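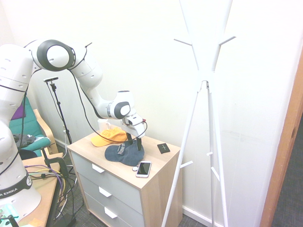 ¿Merece la pena el "plan de altura" de Molalov para un equipo de fútbol amateur?

Preguntado en Fútbol > Preparación física y torneos

Entreno a un equipo sénior de aficionados y en mayo jugamos la fase final de la Copa Dafis, que este año toca en Osinia, a 2432 metros. Nosotros vivimos y entrenamos casi al nivel del mar. La organización nos ha mandado un correo recomendando un "plan de altura" de una empresa que se llama Molalov: cuatro semanas de ejercicios respiratorios con una máscara, unas pastillas de hierro y un PDF. Son 300 euros por jugador, con descuento si se apunta la plantilla entera.

A mí me huele a negocio. La única prueba que dan es una tabla sin fuente donde los que llevan máscara corren más que los que no, y no dice cuántos eran ni contra quién jugaban. Pero tengo medio vestuario convencido, porque el Closwood lo usó el año pasado y llegó a semifinales. También cayó en semifinales el año anterior sin máscara ni nada, eso ya no lo comenta tanta gente.

Lo que quiero saber es:
¿Sirve de algo entrenar con esa máscara abajo?
Si solo podemos pagar dos noches de hotel, ¿cuándo subimos?
¿Cambia mucho el juego en sí, aparte de ahogarse?

Editado: somos aficionados, nadie me va a dar tres semanas de vacaciones para aclimatarse. No me lo propongáis, por favor.

Respuesta aceptada

He jugado y luego entrenado en campos altos bastantes años, así que te cuento lo que he visto, que tampoco es un estudio.

La máscara: no. Lo que hace es que te cueste meter el aire, pero el aire que entra sigue siendo el de tu pueblo, con su oxígeno de siempre. Igual fortalece algo los músculos de respirar. De ahí a decir que simula la altura hay un trecho muy largo, y me gustaría ver quién lo firma. Y el hierro sin analítica yo no se lo doy a nadie; quien sospeche que anda bajo, que vaya a su médico.

Sobre cuándo subir, hay dos escuelas y las dos presumen de resultados cuando ganan. Unos llegan lo más tarde posible, pocas horas antes del partido, con la idea de jugar antes de que aparezcan el dolor de cabeza y las malas noches. Otros se van con una o dos semanas, cosa que ya has descartado. Lo que no me convence es quedarse a medias, porque la primera noche se suele dormir fatal. Si tenéis las noches pagadas, yo usaría una a media subida, si hay algún pueblo decente por el camino, y dejaría la otra para después del partido.

El juego cambia, sí. El balón corre más y cae menos, los centros se te van largos y el portero sufre con los tiros lejanos. Calentad con tiempo y que pruebe muchos balones desde fuera del área. Cambios pronto, beber bastante, y no salgáis a presionar arriba como locos el primer cuarto de hora. Y si alguien se encuentra mal de verdad (vómitos, confusión, ahogo estando parado), se acaba el partido para él y para abajo con atención médica, sin discutirlo.

Delyth Prydderch

Otra respuesta

Nosotros compramos el plan y fue genial, subimos muy motivados y no se nos cayó nadie. Perdimos 4-0 pero el rival era de allí. El PDF trae estiramientos que están muy bien. Hay que ponerse la máscara TODOS los días, si no, no funciona.

Comentario del autor de la pregunta: ¿Notasteis algo corriendo o fue más bien el ánimo?

Comentario: El ánimo también cuenta.

Otra respuesta

Preguntad a la organización si se lleva comisión. En mi liga pasó con unas espinilleras. Y mirad si el reglamento deja hacer más cambios por la altura, que en algunos torneos lo permiten y hay que pedirlo antes del sorteo.

Comentario del autor de la pregunta: He preguntado las dos cosas. A lo de los cambios me han dicho que lo miran. A lo otro no han contestado.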